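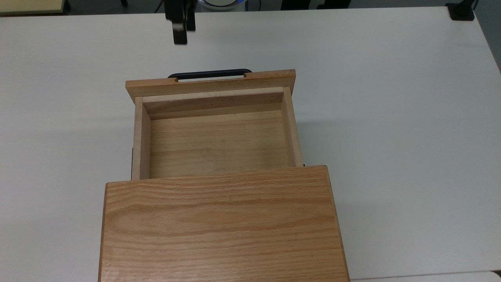
In praise of the ordinary drawer

I have spent a good part of this year opening and closing a drawer, or rather watching a machine do it, and I have become the sort of person who brings up drawers at dinner. I'd like to make a case for them. More exactly, I'd like to make a case for the Laltum set from Gravbridge, a small range of real wooden furniture sold to people who teach robot arms to do household jobs, and for the idea behind it, which I think is a very good one and which too few suppliers in this field have picked up.

Our lab in Wesus is small. We have two arms, a shared workshop and a cupboard full of things that were bought for one experiment and then never thrown out. For years our practice objects came from two sources. There were the proper test pieces, bright plastic blocks and pegs and boards with holes in them, and there was whatever somebody had carried in from home. The test pieces were precise and dull. The things from home were lovely, and hopeless, as no one else could ever get hold of the same ones. If you published a result using your grandmother's bread bin, the rest of the world had to take your word for it (and hers).

Laltum sits between those two. You get a drawer cabinet, a hinged door unit and a shelf unit, all sized to go on a table in front of an arm, and all made the way a decent piece of furniture is made. The drawer runs on black metal slides. The handle is a plain black bar fixed to a wooden front. You pull it and it feels like a drawer in a kitchen, with that little bit of weight to it, and when you push it crooked it complains a bit, the way drawers do. I was delighted by this out of all proportion!

Why should it matter so much? Well, try opening a drawer yourself and pay attention for once. You don't aim at the handle very carefully. You get your fingers roughly behind it, you pull, and if the thing sticks you shift your grip or lean a little to one side without thinking about it. All of that small correcting is what we want a robot to learn, and a plastic practice drawer that slides like butter has nothing to teach it. Ours learned on the butter sort first. It was superb. Then we showed it a real chest of drawers in the corridor and it heaved at the handle as though it were starting a lawnmower.

So the first thing I want to praise is the friction. Gravbridge could have fitted the smoothest runners on the market and nobody would have blamed them. They fitted everyday ones, and they say in the booklet that the units are meant to vary a little from one to the next. I know some colleagues find that maddening. A test piece, they say, ought to be the same everywhere. I used to agree. These days I think a robot that only works on identical drawers has learned something about a drawer and very little about drawers, and I would sooner find that out on a Tuesday afternoon at the bench than later on in somebody's home.

The second thing is the grain. Wood is a nuisance for a camera. It has lines and flecks and darker patches, and the light lies on it differently depending on the time of day and who has left the blind up. The far wall of an open drawer and the front panel just beyond it can be very close in colour, and a system that has to decide where one board stops and the next begins has some work to do. You can paint the problem away, of course. Plenty of people do, and put a nice fat printed marker on every surface as well. But homes have no printed markers in them, and they are full of brown things in front of other brown things.

We ran our first proper trial over the spring. We recorded 821 attempts at opening the drawer from a range of starting positions, good and bad ones alike, and kept every one. I won't pretend the numbers would impress a large group with a warehouse full of arms. What pleased me was how readable the failures were. The arm would come down short of the handle, or catch it at one end so that the pull went off to one side, or get the drawer nearly out and then let go too soon. Each of those is a mistake a small child makes. You could see what had gone wrong by looking, which is more than I can say for the pegs and holes, where a failure was a peg not in a hole and an afternoon of staring at graphs.

There's a fair objection here about money. The full set costs 3000, before delivery, and for that you could walk into any furniture shop and fill a van. I've heard this said several times, usually by someone holding a cup of tea and looking at our drawer with one eyebrow up. I have some sympathy. If you only want to find out whether your arm can open a drawer at all, buy a second-hand bedside cabinet, screw it to a board and enjoy yourself. I mean that. You will learn a lot in a weekend.

What you pay for with Laltum is everything that comes after that weekend. The base takes clamps properly. The handles come off and can be changed for others, so you can keep the same drawer and give the robot a knob, a cup pull or a longer bar. The drawings come with it, in full, so that when you build a simulated version you aren't crawling about with a tape measure. And spare parts exist. Our old shop-bought cabinet was discontinued halfway through a project, and we ended up driving to three towns looking for another before giving up and redoing a month of work. I would have paid a great deal for a spare runner that week.

I should say something about Hrytsenko too, as anyone shopping for this sort of kit will be comparing the two. Hrytsenko makes a modular rig with metal panels, and it is a fine piece of engineering. We had one on loan for most of November. It reports its own position, it has a sensor in the hinge, and it can close itself between attempts, which saves you getting up and pushing the drawer shut by hand hundreds of times. (I can't overstate how attractive that becomes. My knees are firmly on Hrytsenko's side.) If your question is about control, about forces and timing and how gently a wrist can turn, I'd buy it tomorrow. But it looks like a machine and it behaves like a machine, and our interest is in the moment when a robot meets something that was made for a person and has to cope.

Gravbridge also offers a service alongside the furniture, and I was ready to dislike it. You send in recordings from your own unit and they go into a shared pool, and in return you can draw on everyone else's. Most schemes of this kind ask a lot and give back a spreadsheet. This one is still small, with 40 labs taking part when I last looked, and it shows all the untidiness you would hope for. Different arms, different lamps, tables with odds and ends at the edges, some people who centre the cabinet neatly and some who obviously plonk it down and get on. For our purposes that untidiness is gold. We trained once on our own recordings only and once with the pool mixed in, and the second version was calmer about everything. It was less bothered by where the cabinet stood, and a change in the lighting, which used to throw it completely, barely showed.

Some grumbles, because I do have them. The booklet is thin and assumes you already know how stiff your gripper is. The screws on the handles are a size that no one in our workshop keeps, and the little key supplied with them is the kind that vanishes by lunchtime. The shelf unit is the weak one of the three and feels like an afterthought. I'd have liked a second drawer in the cabinet, because so much of the difficulty in a real kitchen lies in choosing which drawer, and the software people among us would dearly like to be allowed to be wrong about that. And the wood marks. After around 50 clumsy approaches in a row the front has been knocked in places, and though I'm fond of the dents, anybody wanting a pristine surface will be sanding.

None of that changes my mind. For a long time the practice objects in this field were chosen to make robots look good, or at least to make them easy to score, and I think we fooled ourselves a little. Here is a product that asks the arm to come to the furniture as it is. It costs too much for a school and about the right amount for a lab, it doesn't flatter you, and it has taught our group more in two terms than the block-stacking did in the three years before.

If you do get one, start with the drawer and leave the door unit in its box for a while. Let the arm do the pull with the drawer empty first, then put a few heavy things in the back and try again. Change the handle before you think you're ready to. And put the little key on a string.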